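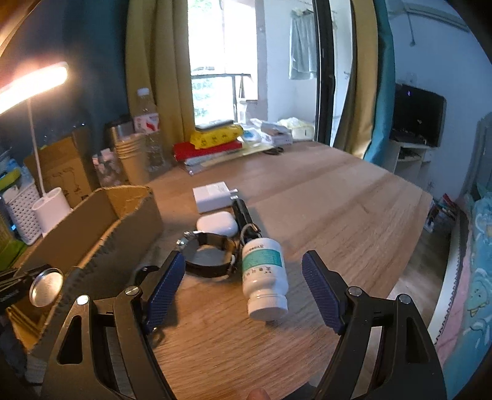
Chamado 728
Projeto: Conero – coleta de demonstrações com garra manual
Tarefa: guardar objetos pequenos em caixa de papelão
Aberto por: equipe de coleta
Responsável: Weidong Deng
Prioridade: média
Situação: resolvido, com uma pendência

Descrição do problema

Desde a troca da lista de objetos, parte dos episódios enviados ao servidor Kubíček volta com o aviso "largura da garra inconsistente". O vídeo abre normalmente e a trajetória parece correta, mas o valor de abertura dos dedos fica parado por um trecho e depois salta. O validador rejeita o episódio inteiro quando isso acontece.

No último lote de 100 episódios, o aviso apareceu quase sempre no momento de fechar os dedos sobre o objeto. Episódios em que a garra só se aproxima e recua passam sem erro.

O que já foi tentado antes de abrir o chamado: reiniciar o gravador, trocar o cartão de memória, reenviar os mesmos arquivos. Nenhuma diferença.

Registro de atendimento

09h40 – Pedi à equipe um episódio rejeitado e um aceito do mesmo operador. Recebi os dois. O arquivo rejeitado não está corrompido, a soma de verificação confere.

10h15 – Comparei as duas curvas de abertura. Na rejeitada, a leitura congela quando os dedos passam de certo ângulo e volta quando eles se abrem de novo. Não é perda de quadros, porque a contagem de quadros bate com a duração.

10h50 – Hipótese 1: calibração antiga. O arquivo de calibração em uso é de abril, anterior à troca das almofadas dos dedos. Refiz a calibração com a garra totalmente aberta e totalmente fechada, 3 repetições. O salto diminuiu, mas continua.

11h30 – Hipótese 2: detecção dos dedos falhando por causa da luz. Pedi ao operador que gravasse 4 episódios curtos com a luminária desligada e outros 4 com ela ligada, sem mudar mais nada. Resultado: sem a luminária, nenhum aviso. Com a luminária, 3 avisos. O reflexo nos objetos brilhantes confunde o rastreador quando eles ficam perto da ponta dos dedos.

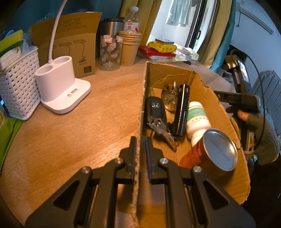

13h20 – Outro ponto, que não gera aviso mas prejudica os dados: nas retiradas rente à parede da caixa, um dos dedos desce por fora e o outro por dentro. Se o operador fecha ali, a garra aperta o papelão e a abertura registrada é a da parede, com o objeto ainda no fundo. O validador aceita o episódio e o modelo recebe um exemplo ruim. Pedi que esses casos sejam marcados como falha na hora da gravação, com a tecla de descarte.

14h05 – Resposta da equipe: a tecla de descarte apaga o episódio inteiro e eles preferem guardar as falhas em separado. Concordo. Criei a etiqueta "contato_parede" no gravador. O episódio continua salvo e fica fora do conjunto de treino até alguém revisar.

14h45 – Ajustei a exposição no perfil de gravação (fixa em vez de automática) e reduzi o limiar de brilho do rastreador. Com a luminária ligada, gravamos mais 4 episódios com os mesmos objetos. Todos passaram no validador.

15h30 – Reprocessei os episódios rejeitados do lote com o limiar novo. A maior parte foi recuperada. Os que continuam com salto devem ser regravados, não vale a pena interpolar a curva à mão.

Instruções para as próximas sessões

Carregar o perfil "Dudthorpe_mesa" antes de começar. O perfil antigo foi removido da lista para evitar engano.

Refazer a calibração sempre que as almofadas dos dedos forem trocadas.

Variar a posição e a orientação dos objetos entre um episódio e outro. Há sequências no lote em que tudo voltou para o mesmo lugar, e isso ajuda pouco no treino.

Usar a etiqueta "contato_parede" quando a garra fechar sobre o papelão.

Pendência

O posto de Wellville usa a mesma versão do gravador e ainda está com exposição automática. Falta confirmar com eles se o aviso também aparece lá. Mantenho o chamado aberto só para esse item – Weidong Deng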